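Kitchen and table hand wanted for the Clellamlow lunch room — part-time, paid, immediate start if you can manage it

Posted November 1, 2023

Hi, I'm Peiyu. I look after the lunch room at Clellamlow, and I'm looking for someone to come and share the work with me. It's a small kitchen job with decent hours and a lot of plates. If you like putting things back where they belong and you don't mind a chat while you do it, please keep reading, because I've been told my ads are too long and I'd hate to lose you at the first paragraph.

What the job is

We put on a midday meal for the people who use the building, and when it's done everything has to be cleared, washed, racked, dried and put away before the afternoon groups want their tables back. Wanting Yin does the cooking. She's very good at it and she does not wash up, and we all made our peace with that years ago. So the washing up falls to me and whoever is beside me, and for a long while that was Jinlong, who has gone off to study in another city (we miss you, Jinlong, and you still have our good peeler).

You'd be on for four shifts a week, from half past ten until half past two. The first part is setting up: wiping down tables, putting out plates and cups, filling the fruit bowl, getting the water jugs out of the fridge. Then there's the meal itself, when you'd mostly be ferrying things back and forth and telling people where the forks are. After that comes the clearing, and that's the bulk of it.
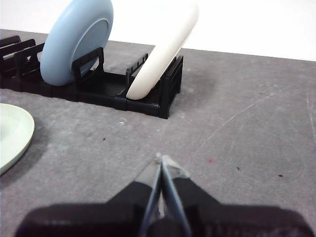 I'm fussy about drying. We don't have a dishwasher and we're not getting one, so everything is washed by hand and left to drain before it goes anywhere near a cupboard. Plates stand on edge with a gap between them. Bowls go upside down on a folded cloth. Glasses get dried by hand straight away or they go cloudy, and then Wanting holds them up to the window and sighs. I'll show you all of this on your first day and I won't be cross if you forget. I will quietly move your bowls, though — I can't help it.

The other thing I'm fussy about is lifting. Please don't carry tall stacks! Four or five plates at a time is plenty, and I'd much rather you made three trips than one brave one. I have swept up after a few brave ones, including my own.

The plates

People who come to us for lunch get attached to the crockery in a way I didn't expect when I started. None of it is a matched set. We had a white one from a catering supplier, all 179 pieces, and it was so dull that we gave most of it away to a school and began buying odd colours as they turned up.

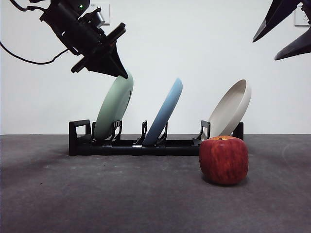

I could talk about crockery all day, so let me stick to what matters for the job. Each colour has its own shelf in the tall cupboard, and when you're putting things away you sort as you go. It's slow for the first week and then your hands just do it. The one people get wrong is the pale mint green, and I do understand why, as it can pass for one of the blues when you're tired and the cupboard door is half shut. If you end up with a green in the blue pile it's no disaster, but one of our regulars, Dehua Zheng, will only eat from a green one and he'll come and ask you where they've gone.

If a plate is chipped, take it out of use and put it in the box under the sink. Don't try to rescue it, even if it's a nice one. Zhuoran Qin runs a mosaic group here and takes all the broken bits off our hands, so it does get a second life in somebody's garden path.

The fruit

Part of your setting up would be the fruit. We get a box from Plostuveck, a growers' co-op out on the highway, and it's whatever they've got too much of. At the moment that's apples, heaps of them. You'd go through the box, give everything a rinse, set aside anything with a bruise for Wanting to stew, and put the rest out for people to help themselves. It's a nice quiet job and I usually do it with the radio on. I'll happily hand it over on the days you're in, as I know it's the best bit and it wouldn't be fair to keep it.

You're welcome to take fruit home. You're welcome to lunch as well, every shift, sitting down, with a proper break. I'm firm about that. The last place I worked had us eating toast over the sink and I swore I'd never do it to anyone.
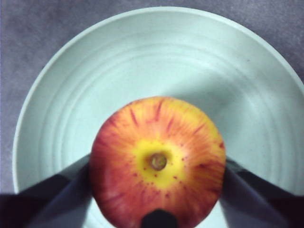 Who I'm looking for

You don't need to have worked in a kitchen. I hadn't. What I'd like is someone who turns up when they've said they will, who can be on their feet for four hours with a break in the middle, and who's kind to people who are slow or muddled or want to tell you about their knee. We get all sorts at lunch and some of them come for the company more than the food.

You'll need to be able to lift a full crate of cups onto a bench (or tell me that you can't, and we'll sort out another way of doing it). If your hands don't get on with detergent, we have gloves in three sizes and I'll order another sort if those are no good. If standing for long is hard for you, let me know, and we'll see about a stool at the drying end. Jinlong used one for months after his ankle and it worked out fine.

A food handling certificate would be handy. If you haven't got one, we'll pay for the short course and pay you for the hours you spend doing it.

Some English is useful, and so is Mandarin, but you can get by with either and a bit of pointing. The labels on the cupboards are in both. My handwriting is terrible in both, too.

Pay and so on

The pay comes to $1,324 a month before tax, for the four shifts a week. You'd be on the books properly, with leave, and there's a nine-week trial at the start so we can each see how we feel. If it isn't for you, just say so and there'll be no hard feelings. There's a small locker for your things, a rack for bikes around the side, and the Meng Street bus stops across the road. Parking is hopeless, I'm sorry to say.

We close for two weeks over the holidays and you'd be paid for those.

How to apply

I don't need a long letter. Write me a few lines about yourself, what you've been up to lately, and which days suit you, and drop it in at the front desk at Clellamlow with my name on the envelope. If you'd like to send a résumé you can, but I'm going to read the few lines first. The desk can also print the form for you if you'd prefer to fill in boxes.

I'm hoping to have someone beside me before the end of November, so sooner is better. Everyone who applies will get an answer from me, even if it's a no. If we'd like to meet you, I'll ask you in for a paid try-out of an hour or so. You'd help with the clearing, have a bowl of whatever Wanting's made, and ask me anything you like. Wear flat shoes with a bit of grip and something you don't mind getting splashed.

You're also welcome to come by beforehand and see what it's like. Lunch is open to anyone, and I'm the one in the striped apron. Come after one o'clock if you can, when the rush has eased off and I've got a minute to show you the cupboards.

Peiyu Feng
Lunch room, Clellamlow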